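4.2 Garment care at floor level

Figure 3. Working on a piece of dark cloth on a tatami mat, Trallberg household set.

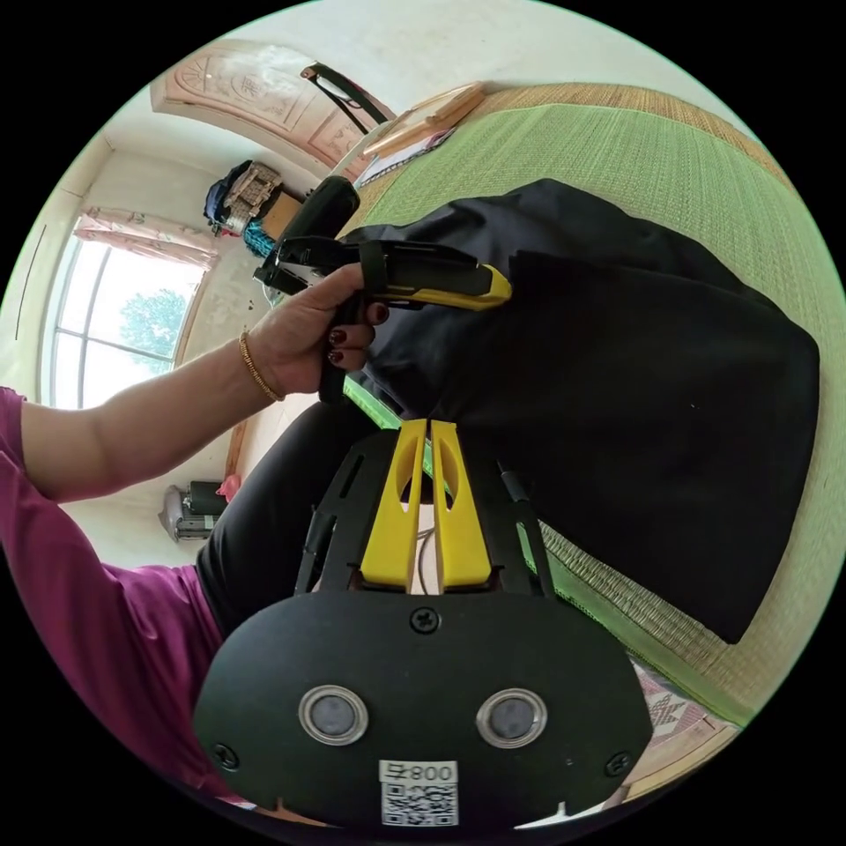
4.2.1 Where cloth is handled

Households in the Trallberg set rarely kept a surface only for the care of clothes and linens. Ironing boards were owned in many homes, but they were often folded behind a door or used as a shelf. The work went wherever there was enough clear space and enough light, and in homes with tatami or other woven mats that place was often the floor.

Of the 2,593 episodes coded as textile care, 518 took place on the floor. We counted an episode as floor work when the cloth rested on the floor or on a mat for more than half of its length. Beds and sofas were coded separately, as were low tables. A further 159 episodes moved between the floor and a raised surface, and these are left out of the comparison in Section 4.3 since neither label fits them well.

Figure 3 shows the kind of arrangement we mean. Black cloth lies in a heap on a green woven mat, and a black-and-yellow hand-held tool is held over it in the left hand. The person's leg is down at the level of the cloth, close beside the work. Tool types in our tables come from the household inventories.

4.2.2 Mats as a work surface

A woven mat differs from a board or table in ways that matter for the task. It gives slightly under pressure. It has a grain, and participants told us that thin cloth slides more easily along the weave than across it. It is also wide. A garment can be opened to its full size with the sleeves out, and nothing hangs over a side to pull the rest away.

The main complaint about mats was that they hold lint and hair. Several participants swept or wiped the mat before putting dark clothes on it. Others laid down an old sheet first, and we coded the sheet as part of the surface. Dark cloth came up more often than light cloth in these comments — people said they noticed dust on black trousers long before they noticed it on a gray shirt.

Heat was the other concern. Participants who ironed on the floor used a folded towel or a padded ironing mat, and a few said that they would not bring a hot tool near tatami at all. Brushing, lint removal, folding and small repairs were done directly on the mat.

4.2.3 Posture and reach

Floor work was done sitting, kneeling, or with one leg stretched out and the other folded. Changes of posture were frequent. In the Gosberg subset, where we have the most complete timing, people shifted position more often during floor episodes than they did at a table, and most shifts came when a garment was turned over.

The outstretched leg deserves a note. Seneviratne coding, which we follow for most of this section, treats the legs as outside the work area. We found this hard to apply on the floor. Participants leaned cloth against a shin, used a knee to hold down a hem, or let a finished piece lie across the lap while they reached for the next one. We therefore added a code for leg contact, used only when the cloth touched the leg and stayed there for at least two seconds. Coders agreed on this code less often than on any other in the section, mainly in episodes where dark clothing was worn while dark cloth was being handled and the line between the two was hard to follow.

Reach was shorter on the floor than at a table. People tended to pull the cloth toward themselves and keep the tool close to the body. At a table they were more likely to leave the cloth in place and walk to the other side of it.

4.2.4 Heaped and flat cloth

We also coded the state of the cloth at the start of each episode. Cloth was marked flat if it had been spread in one or two layers, folded if it had clear edges, and heaped in all other cases. Heaped starts were common on the floor and were recorded in 465 of the 518 floor episodes. The Dondberg households, which dried laundry indoors, account for many of these. Clothes were taken down by the armful, dropped on the mat, and worked through from the top.

A heap does not always mean that the work has not begun. Some participants treated one part of a garment at a time, pulling a section tight with one hand and leaving the rest bunched. Asked about this on the follow-up form, one wrote that spreading the whole thing out "takes longer than doing it." Another said that she spread shirts and coats but never trousers.

Start state had a clear effect on which hand did what. With flat cloth, the free hand mostly smoothed. With heaped cloth it searched, lifted and held, and the tool was put down more often between passes. We return to these pauses in Section 4.4, where they are compared with pauses during folding.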